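Mar 12, 2026
By Jonalyn Lagman, with corrections from Rogelio Belmonte

Section 3. Planning the room and the budget before you order

Please read this section before you sign the order form for the Skorna two-arm walking unit. The set-up visit is explained in Section 4. Here we speak only about what you must measure, decide and pay for in advance. The prices are in dollars and without tax.

3.1 Choose the first room

1. Choose one room for the first month. A sitting area is a good choice, because the tidying work there is light and there are few doors.
2. Draw the room on paper. Mark every wall corner, every doorway and every piece of furniture that stands on the floor.
3. Write down the floor covering and where it changes. The foot pads are ordered separately for carpet and for hard floor, and a wrong set cannot be returned after use.
4. Measure the free path between the furniture at its narrowest place. Measure at the height of your hip also, as the arms are wider than the feet.
5. Mark the floor lamps. A lamp with a heavy base can stay where it is, but its pole must be on the drawing.
6. Mark the power outlets. The charging stand needs one for itself, without extension cord.

Note: Do not tidy the room before you make the drawing. If clothes usually lie on the sofa, leave them. The quotation for gripper fingers depends on what is really in the room on a normal day.

3.2 List the objects

Make the list in two columns, soft objects and hard objects. Soft objects are such as a garment or a blanket over the arm of a sofa, a pillow, a plush toy. Hard objects are cups, plates, small boxes. A booklet goes in the hard column, although it bends.
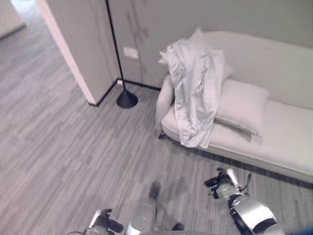
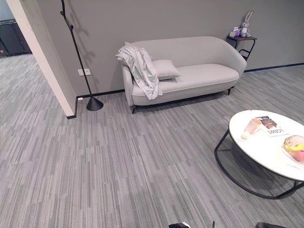 Figure 3-1. Sitting area with sofa and floor lamp. Grippers are visible low in both views.

For the area in the second view, the list would have the pillow and the draped throw in the soft column, together with the plush rabbit on the side table. The cup lying on its side, the booklet and the clear plate would go in the hard column. A pastry or cake on a plate is not to be listed — food is outside the warranty, and the person should remove it before the work starts.

Caution: Marble-like and glass table tops must be named on the order form. The soft finger tips are necessary for these tables and they are not in the basic set.

3.3 Fill in the budget

1. Site survey, one visit: 169.
2. Deposit, paid with the order: 1000. It is taken off the final invoice.
3. Accessory set for the first room (foot pads, soft finger tips, charging stand): 2216.
4. Unit price or monthly lease: see your quotation from Claltau. Ask for both, also when you have already decided.
5. Leave a line for spare fingers. At the Clirnidwood office we changed 13 of them in February, mostly after work with fabric.

Note: A second room needs a second survey but not a second charging stand, if the rooms are on the same storey.

Caution: Do not order the accessory set before the survey report has arrived. Milagros Mercado at the parts desk can hold a price for you while you wait.

3.4 Send the papers

Send the drawing, the two lists and the signed budget page together in one envelope or one message. Write the colour of the floor pads on the budget page, grey or black. If the room changes after the survey, for example a sofa is moved to another wall, send a new drawing and keep the old one.

Related
Section 4. The set-up visit
Section 5. Charging stand and power
Lease or purchase: notes by Rhea Baluyot
Javier finger tips, sizes and part numbers
Survey request form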